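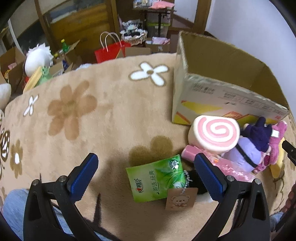 Jan 22, 2023

I have been putting off the plush toys since August. They started on one shelf, then moved to the end of the bed, then went into boxes when we moved to Gresusside, and the boxes have been in the back room ever since. This week I sat down on the flower rug and started pulling everything out.

My rule was that anything I wanted to keep had to be touched and looked at first. It is slow. You pick up a plush and there is a keychain attached to it, and the keychain has a paper tag, and then you have to decide about the tag. I cut most tags off. I left the teddy bear one on because the chain goes through it and I like the drawing.

The swirl roll cake pillow stays. It's white with a pink spiral and I use it behind my neck when I read. The round purple one in the navy hat stays too. I got him at a shop in Kellitz, and Rhona Farquharson still says I overpaid.

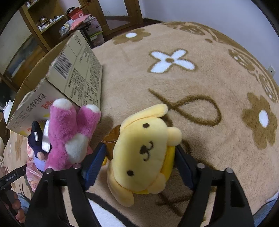 The yellow dog with the little brown hat was harder. I don't remember buying him. Zofia Makowska thinks she gave him to me, but she also thought she gave me the pink one, and I know that came from Brotville because I carried it home on the train. He has a mouth like a sideways squiggle and he is going on the desk.

I ended up with 3 groups: keep out, keep in a box, give away. The give away group is smaller than I planned. Leokadia Sowa is taking it for her nieces when she comes by, and whatever they don't want goes to the secondhand store.

For the ones going back in boxes, I'm doing it a little differently this time. Big ones on the bottom, small ones in a cloth bag so they don't sink to the corners. Candy wrappers and tissue packs do not go in with them. I found a lot of both last time I moved. I'm also writing on two sides of every box with a thick marker, since one side always ends up against the wall.

The rug still needs a good shake outside. It holds on to every bit of lint and thread, and the long pile hides small things. I lost an earring back in it and gave up looking. Next is the shelf, which needs 9 screws and I have 7.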